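Caklow 16 is out, and it's mostly about laundry
2025-03-20

I've been running the preview build of Caklow for a while now, so I was pleased to see the proper release land this morning. If you haven't met it, Caklow is the planning layer that a lot of small two-arm groups use on top of whatever driver their hardware came with, and version 16 is the first one where both arms share a single plan. Until now you got one planner per arm and a sort of polite traffic light between them. It worked, but it was slow, and with clothes it was painful – one arm would wait for the other to finish with a sleeve that needed both of them.

The new planner treats the pair as one body. You give it a goal ("this garment, over that basket") and it works out which arm goes where, which one holds still, and when they may cross. There's a new setting called hold-and-reach, which I've left on all week. 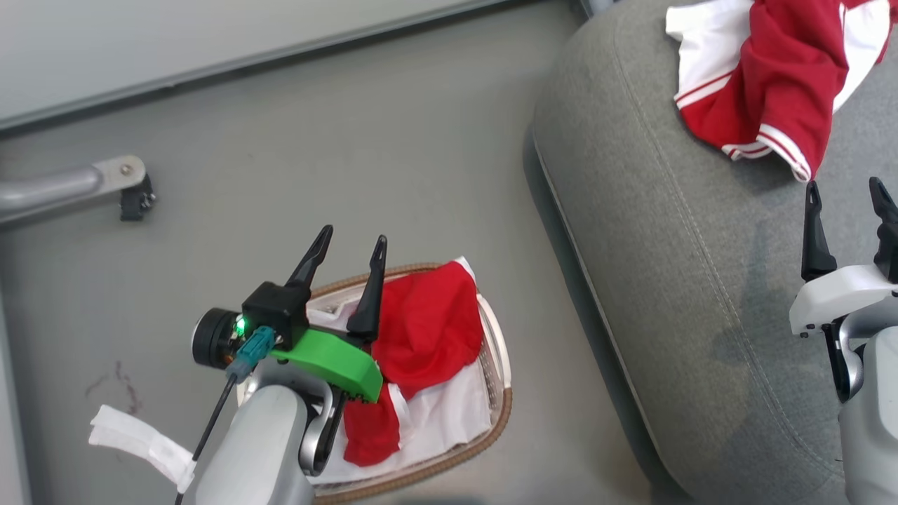 Do I need to re-teach my old tasks for the new planner?
Most of them will load as they are, but anything that used the old wait points has to be opened and saved once in the Flivau editor so the wait points get turned into shared steps.

I did mine over two cups of tea. Flivau (the editor, for those who still write their tasks by hand) has had a bit of a tidy as well, and the undo button now undoes the thing you just did, hooray!

The other big change is in perception. Rerkero, the cloth model that ships alongside, has been retrained with 2,893 extra clips, nearly all of them of clothes in a heap or hanging over something. Mireille Sabatier, who looks after that side of the project, told me the old model was far too keen on flat shirts on flat tables. "We'd trained it on tidy people's washing," she said. It now puts out a grasp score for edges, cuffs and hems separately, and the planner can ask for a second look from the wrist camera before it commits to closing the fingers.

That second look is my favourite bit of the whole release. The wrist view gets its own small calibration step at start-up, with the fingers shut, so the software knows where the tips sit in the picture before it goes hunting for fabric.
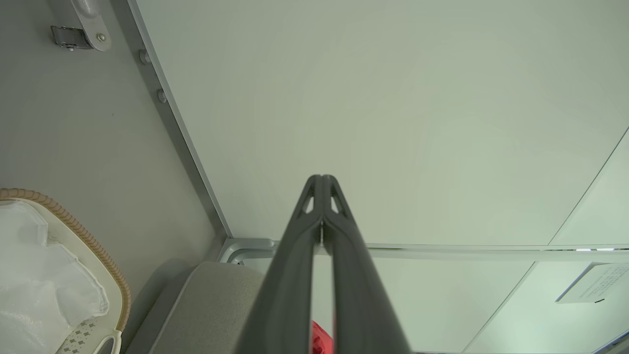
Wrist camera view with the gripper fingers closed.

It takes 15 seconds per arm and you can skip it, though I wouldn't. I skipped it once on the preview build and spent the rest of the afternoon wondering why every grasp landed to the left.

Red clothes with white trim were a known sore spot in the last version, by the way. Rerkero used to split one jersey into two items wherever it met a stripe, and then the planner would happily make two plans for it. The release notes say that's fixed, and on my own small pile I've only seen it happen once since updating. Two similar items near each other is the harder case, and there the model now keeps a separate track for each and holds on to it when an arm gets in the way.

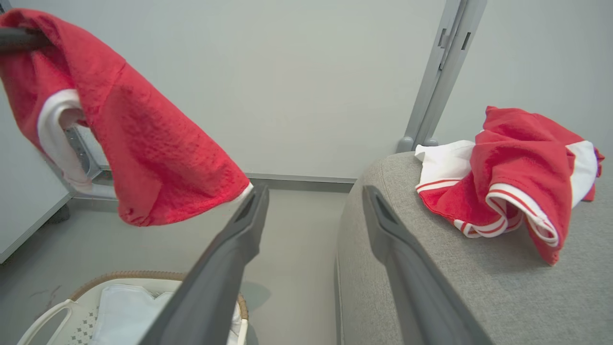

Red and white clothing on both sides of the open gripper, seen from the wrist.

What's missing? Well, force limits are still one number for the whole gripper, which feels a bit blunt for anything knitted. The log viewer only goes back 500 steps before it starts throwing things away, and a long folding task will eat that up quickly. And the Boateng plug-in, the one that lets you replay a run in simulation, hasn't been updated yet. It's promised for May, so if you rely on it, stay on the old version for a bit.

There's also a change that may catch people out. Letting go is now a planned step with its own check, so a task that used to end with "open both" will stop and complain if the planner can't tell what's under the garment. You can turn the check off per task. I'd try adding a drop area first, as it only takes a line in Flivau and the planner seems much happier with one.
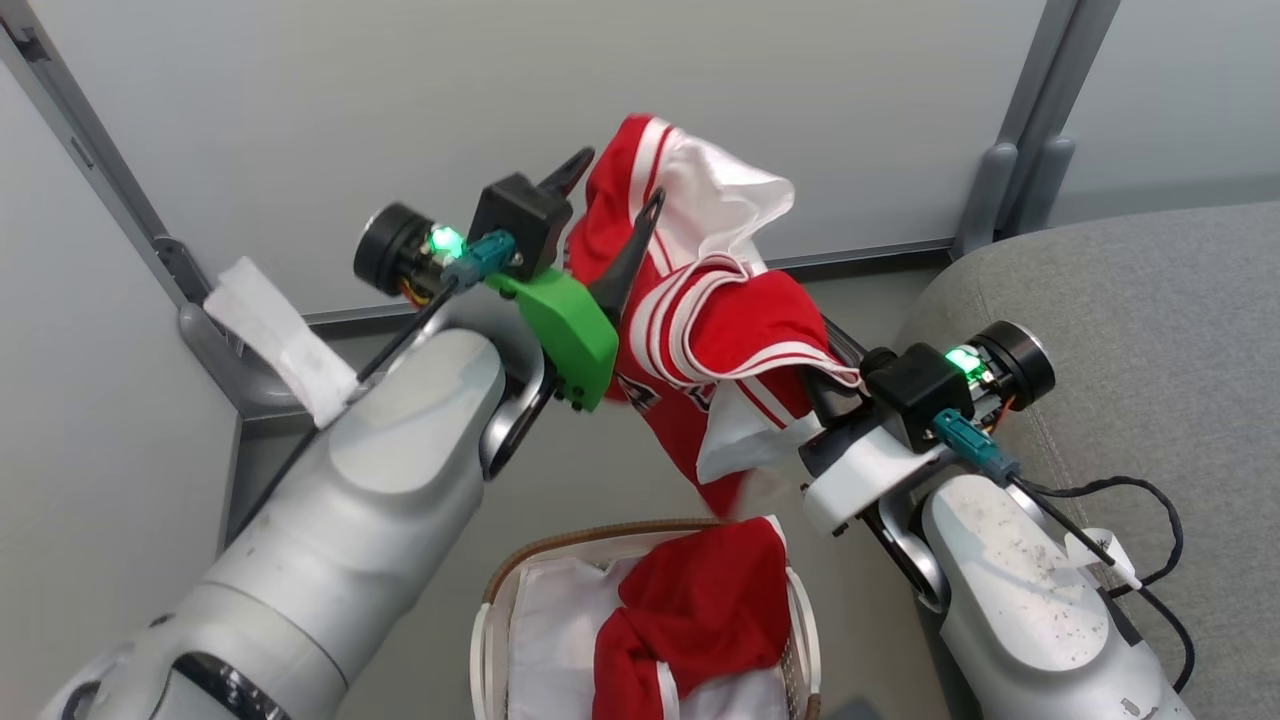

How does the planner decide which arm lets go first?
It compares the grasp scores from both sides and opens the weaker one first, unless you've set an order yourself in the task file.

The update is on the usual download page, and the old version will get bug fixes until the Boateng plug-in is ready. Back up your task folder before you install, and send any odd cloth tracks to Mireille's team with the log attached, as they're collecting them for the next round of training.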